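トレストステッド聖書学講座について

最初にお断りしておくと、当講座は神学校ではありません。学位も出しませんし、按手礼への推薦状も書きません。「説教者になるための最短コース」をお探しの方には、ほかにいくらでも立派なパンフレットを配っている学校があります。そちらを読んでから、それでもまだ何か引っかかるという方に、このページを読んでいただければと思います。

トレストステッド(Treststead)は、教会に通っている人、通っていた人、通う気になれない人が、聖書と教会史の本文を一緒に読むための小さな学校です。始まりは、ある教会の勉強会でした。女性が壇上で教えてよいのかどうかで揉めたわけではありません。そういう話なら世間にたくさんありますが、私たちの場合はもっと地味で、「初代教会はこうだった」という一言の根拠を誰も出せなかったのです。牧師は注解書にあると言い、注解書を開くと別の注解書が引いてあり、その注解書はどこの図書館にもありませんでした。仕方がないので、自分たちで原資料を読むことにしました。参加者は4人でした。

いまでも基本は変わりません。「初代教会では」「ギリシャ語の原語では」「伝統的には」という言い方が出てきたら、いったん止まります。どの文書の、どの箇所の、どの写本か。答えられなければ、その主張は保留の棚に置きます。棚はかなり混んできました。

授業について

講座は通年の本文講読と、6月に始まる短期講読の二本立てです。通年のほうは使徒教父文書と新約書簡を交互に読みます。短期のほうは題目が毎回変わり、これまでに悪魔祓いの祈祷文、断食の規則、宗教改革期の信徒の手紙などを扱いました。人気があったのは悪魔祓いですが、期待して来られた方の多くは、文書の大半が日付と署名の話で終わることに落胆して帰られました。

一回の授業は400字ほどの短い本文から始めます、と以前の案内には書いていましたが、訂正します。400字を超えることはありません。それ以上になると、予習をしてきた人としてこなかった人の差が開き、してきた人だけが話すようになるからです。講師が長々と感想を述べるのも、原則として禁じています。原則としてと書いたのは、守れていない講師がいるためです。

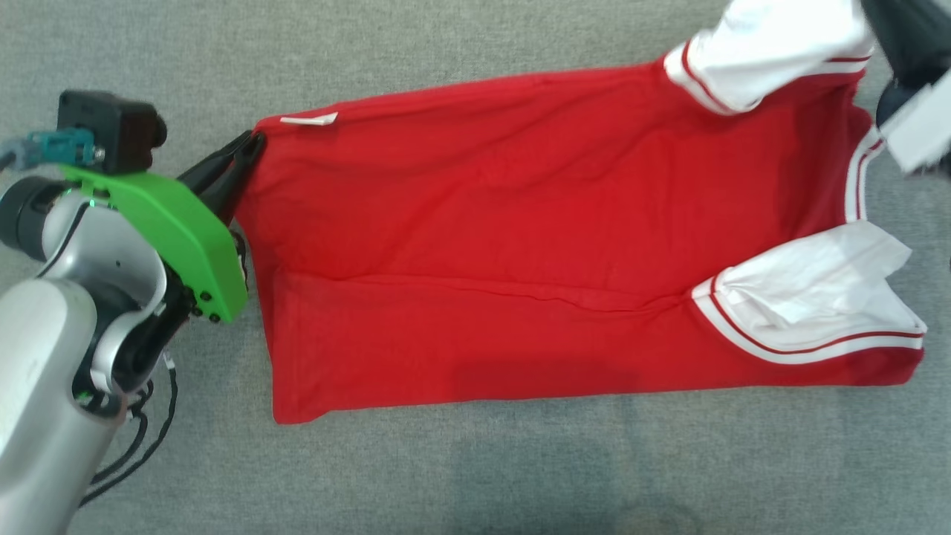

語学については、よく尋ねられます。ギリシャ語やヘブライ語が読めなくても受講できます。ただし、読めないまま「原語のニュアンスでは」と言うことはできません。逆に、半年ほど文法をかじった段階がいちばん危ないというのが私たちの経験です。単語の語源をたどって説教が一本できてしまう時期があり、講師の側にも身に覚えがあります。辞書は共用のものを置いていますので、購入は急がないでください。

立場について

「で、結局どういう立場なのですか」という問い合わせが絶えません。福音派か、リベラルか、カトリックに近いのか。私たちは教派の認定を受けておらず、信仰告白への署名も求めていません。だから中立だ、と言うつもりもありません。中立を名乗る団体の案内文を何年も読んできましたが、たいてい三段落目あたりで誰かを論敵にしています。このページも例外ではないかもしれません。受講生には、講師の前提を疑って質問する権利があります。質問された講師が不機嫌になることもありますが、成績をつけないので実害はないはずです。

信仰が強くなるかどうかについては、わかりません。強くなったという方も、教会を離れたという方もいます。どちらも当講座の成果としては数えていません。修了者の声を載せてほしいという要望もいただきますが、載せるなら途中でやめた方の声も載せるべきで、その方々はたいてい返事をくださいません。

資料室「バイヴァー文庫」

講座には、バイヴァー(Biver)文庫と呼んでいる資料室が付いています。蔵書は3469点です。この数字には、重複して寄贈された同じ祈祷書や、表紙しか残っていない小冊子も入っています。稀覯本はありません。「古い聖書が出てきたので鑑定してほしい」というご相談は、お断りしています。十九世紀の家庭用聖書は、持ち主の方が思うほど珍しくないことが多いのです。

目録の整理にはヌストネル(Nustonel)という検索の仕組みを使っています。導入時の説明では主題検索が格段に楽になるとのことでしたが、「恩寵」と入れると会計の帳簿が出てくる問題は、いまも解決していません。司書に直接聞くほうが早いです。

費用と寄付

短期講読の受講料は一回2000円です。教材の複写代は含みます。「献金」とは呼んでいません。対価をいただいて授業をしているのですから、受講料は受講料です。これを献げものと言い換えると、つまらない授業に文句が言いにくくなります。

寄付も受け付けていますが、講師の人選や読む本文に条件を付けるものはお受けしません。過去に、ある書簡を読まないことを条件にしたお申し出がありました。翌年の通年講読はその書簡になりました。

なお、会場のラージプット(Rajput)館は建物の名前であって、特定の宗教団体や地域とは関係がありません。名前の由来を何度か調べましたが、確かな資料が見つからず、これも保留の棚にあります。

見学は初回のみ無料です。合わないと思われたら、途中で席を立っていただいてかまいません。戸は後ろ側にもあります。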